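The Long Fade: Mhairi Gourlay and the Slow Business of Skurkside

Mhairi Gourlay makes records that take a while to start. The first track on her new album, Varkine, runs for almost four minutes before anything you could call a beat turns up, and when it does it is so low in the mix that you may check your speakers. After that it stays for the rest of the side.

She has been making this kind of music, a heavy and patient form of dub techno, for most of her adult life. She puts it out on Skurkside, a label she started in her kitchen and now runs from two rooms over a tire shop. The label has 71 releases to its name. A few have sold well. Most have sold enough to pay for the next one, and she seems content with that.

"I never had a plan for it to get bigger," she says. "I had a plan for it to keep going."

Varkine was recorded over one winter, starting in November, and nearly all of it comes from the same small group of machines. There is one analog synthesizer with a sticking key, a tape echo she bought from a church that was closing, and a spring reverb tank she took out of an old organ and mounted on a board. She does own a computer, and she used it to record the finished takes. She did not use it to fix them.

The echo is the center of the whole thing. Gourlay talks about it the way some guitar players talk about an amp. The motor runs a little slow when the room is cold, so the pieces she recorded in the mornings sit slightly flat of the ones from the afternoon. You can hear this on the third track, "MacBrayne," where two chords recorded on different days lean against each other for eleven minutes and never quite settle.

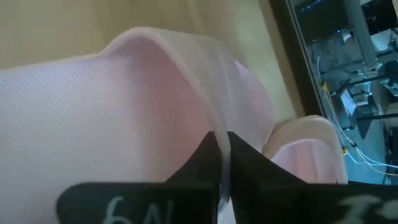
Pink mesh, close up.

"MacBrayne" is the one most people will talk about. It is built on a single organ-like stab with a long tail, and the changes in it are small. A filter opens a little. Some hiss comes up, then a second bass note that was not there before. Around the middle there is a voice, or something shaped like one, though Gourlay will not say where it comes from. She played the piece live for two years before she recorded it, and each time it came out a different length. Early on it was a short bridge between two louder tracks. By the end it was most of the set.

Playing live changed how she thinks about bass. In her first years she mixed everything at home on small speakers, at low volume, with neighbors on both sides. She would then take the music to a club and find that half of it vanished and the other half shook the bottles off the bar. For a long time her answer was to carry a notebook and write down what went wrong in each room. The notebooks are still on a shelf in the office. She says she does not read them much anymore, but she does not want to throw them out either.

The title track is more direct. It has a proper kick drum from the start and a hi-hat that sounds like someone sweeping a step. It would work in a club at the right hour, and a few DJs have already been playing it from promo copies. There is a bass line on it that moves, which is rare for her. She wrote it on an electric bass, badly by her own account, and then copied the mistakes onto the synthesizer note by note.

I asked whether she had been listening to faster music. She said she had been listening to almost nothing. During the months she was recording she kept to a rule of no other music in the studio, and in the end she dropped it at home too. She listened to the radio for the weather and that was all. When the record was done she put on an old soul compilation and had to sit down.

Skurkside's next-best-known act is Jenberg, a duo who make shorter, grainier tracks and who have been with the label since its second release. They share a rehearsal space with Gourlay and, at times, a mixing desk. The two projects are often lumped together, and you can see why: the same hiss, the same fondness for chords that never resolve. But Jenberg work fast. They will finish a track in an evening and refuse to open it again. Gourlay kept one of the pieces on Varkine going for so long that she had to replace the tape loop in the echo partway through, and the version on the album includes the change. There is a slight brightening near the six-minute mark. She thought about hiding it, then left it in.

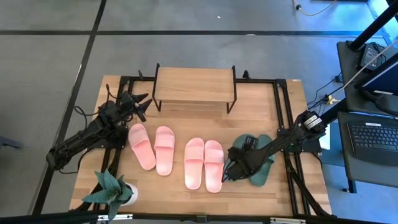 The money side of this is not complicated. The label presses small runs, sells most of them by mail, and splits what is left with the artists down the middle. Downloads pay for the mailers. Gourlay packs the orders herself, usually at night, and she keeps a running count of them on a sheet taped to the wall. When I visited, the count for Varkine stood at 1461, a label record for advance orders, and she had run out of the right size of box. A new batch was on its way. In the meantime the stairs were hard to use.

She held out against advance orders for years. Her worry was that people would pay for something and then wait months for it while a pressing plant worked through bigger jobs. That has happened to other small labels, and she has seen what the emails look like. This time she waited until the finished records were in the building before she opened the page.

The sleeve is plain gray card with the title stamped on by hand. The stamp is slightly crooked on every copy I saw. The first side has 3 tracks and the second has 2, and the second is the one I have gone back to more. It opens with "Low Road," a short piece that is mostly reverb, the sound of the spring tank being tapped with a pencil and slowed down. Then comes the closing track, which has no title and takes up the rest of the side.

That last piece is hard to describe without making it sound dull. One chord repeats. The echo feeds back on itself until the chord blurs into a steady tone, and then she pulls it down again by hand, and the chord comes back slightly changed. This happens several times. There are no drums at all, though after a while you start to hear a pulse in the way the echoes overlap. I played it on a long drive and missed my exit. I played it again in the kitchen and my son asked if the refrigerator was all right.

Gourlay is not sure she can play it in front of people. It needs a quiet room, and the machine is getting old. The heads have been replaced once and the man who did the work has retired. She has been looking for a second unit to keep for parts, but the prices have gone up and the ones she finds are usually in worse shape than her own.

For now she has a handful of dates set, all in small places with chairs. She will take the synthesizer, the echo, and a mixer, and travel by train. Jenberg will open some of the shows. They have asked for twenty minutes each night and she has told them they can have forty, on the condition that they help carry the speakers.

Varkine is out on Skurkside on 29 March 2024, on vinyl and as a download.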